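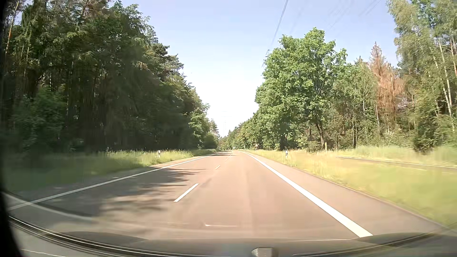
When does the Clestlow forest road drive take place this year? It runs all through April, and anyone with a car and a free morning is welcome to join in.

The Inesa Touring Club is delighted to invite drivers of every age and temperament to its spring outing, a gentle 52-mile run along the long, straight forest road between Clestlow and Serkell. There is no racing and no prize for getting there first - we would much prefer that you took your time, kept to the limit and enjoyed the trees.

"I have driven this road more often than I can remember, and I still look forward to it every spring," said Sorcha Corrigan, who planned the route. "The woods are tall on both sides, and on a bright day the shadows reach right over the pavement, so bring your sunglasses and leave a good gap to the car ahead." 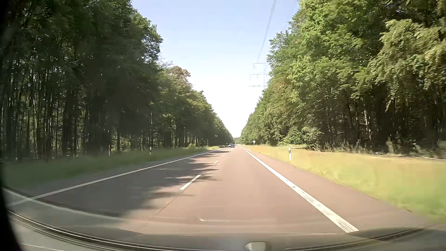

Groups of 8 cars will set out from the Uysal Garage parking lot from 9 a.m., with coffee and warm rolls beforehand for those who like an early start (and for those who don't, but came anyway). There is room for 300 cars over the month. A place costs $5 per car, payable on arrival.

To reserve a morning, or to ask for a printed route sheet, please speak to Eylül Karaca at the Uysal Garage front desk.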